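Guddale Workshop Group
Minutes of the regular meeting, 08/03/2019
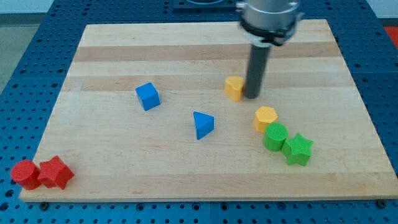
1. Present and apologies

Present: Ásdís Hjaltested (chair), Lauri Eskola, Uzma Niazi, Cristóbal Villalba (minutes).
Apologies: Gunnlaugur Brøndum, who sent written comments on items 4 and 6.

2. Minutes of the previous meeting

Accepted with one correction. Under "Boards", the finish should read mineral oil, two coats. The earlier text said varnish.

3. Maple board on the blue bench

Lauri reported on the board now in use on the perforated bench. It is rectangular, glued up from maple strips, and the strips differ in tone from cream to tan. One stripe toward the far side is clearly darker than its neighbors. Uzma asked whether the dark stripe should be treated as a defect. Lauri said no: the color is natural, the glue lines were checked with a straightedge, and no step could be felt between strips.

Discussion of how the board should sit on the bench. The bench top has a regular grid of holes and the board covers part of it, so any fixing under the board has to be decided before the board goes down. Ásdís wants the position to be repeatable. Two options were put forward:

Option A — locating pins in the bench holes, board pushed up against them, no clamping.
Option B — low side clamps on the long edges, with soft pads.

Option A was preferred. Side clamps take up room near the edges and the pads mark the wood. Lauri will turn the pins. Height must stay below the top face of the board.

Agreed: Option A, to be reviewed in November.

4. Colored blocks

There are eight small blocks on the board at present, in red, blue, yellow and green. Cristóbal asked whether the full box should be kept at the bench. Gunnlaugur's written comment was that a small selection is easier to keep track of and that the rest should stay in the drawer. The meeting agreed with this.

Paint wear was discussed at length. Uzma has examined the drawer stock and found that corners go first, then edges. The supplier, Mogensen, offers replacements in the same sizes but cannot promise the same shade of green. Uzma's view is that a mixed set of greens will cause arguments later. Ásdís proposed replacing all the greens together if any are replaced. Agreed.

Blocks are to be wiped with a slightly damp cloth. Solvent is not to be used on painted faces. The label on the drawer still says otherwise and will be changed.

5. Surface care

The following was agreed for the board:

Wipe along the strips, then across, with a dry cloth.
Oil both faces at the same time. Oiling one face only has caused cupping on an earlier board.
Leave on edge overnight after oiling.
No tape on the top face. Markings, if needed, go on the front edge.

Lauri noted that end grain takes up more oil than the faces and should get an extra pass. Uzma asked for the oil type to be written on the shelf. Cristóbal will do this.

For the bench, the holes collect sawdust. The vacuum with the narrow nozzle is the only thing that clears them properly; compressed air moves the dust to the next row. The nozzle has been missing from its hook and members are asked to look for it.

6. Air quality and dust

The Winix unit by the sanding corner has been moved closer to the door. Gunnlaugur's written comment was that it is now in the way of the lumber cart. Ásdís and Lauri will try a place on the opposite wall. Filter change is recorded on the sheet inside the cabinet — please fill in the sheet at the time of the change.

7. Purchases

Quotation received from Kunwood for maple strip stock, planed on all faces. Total 1,102 including delivery. Lauri considers the price fair for planed stock but would like to see the moisture readings before ordering. Uzma asked whether rough stock would be cheaper. It would, but the planer is due for new knives and the meeting did not want to depend on it.

Agreed: order from Kunwood if the moisture readings are acceptable. Lauri to decide without a further meeting.

Replacement green blocks from Mogensen: held over.

8. Actions

Lauri: locating pins; moisture readings from Kunwood; order if acceptable.
Uzma: ask Mogensen for a sample of the current green; new drawer label.
Cristóbal: oil type on shelf; circulate minutes.
Ásdís and Lauri: new place for the Winix unit.
All: narrow nozzle.

9. Any other business

Uzma asked that hand tools not be left on the board at the end of the day, as a chisel had been found there. Noted.

Cristóbal asked for help with sorting the offcut rack. Ásdís will join him for this before the next meeting.

Meeting closed at 5 p.m.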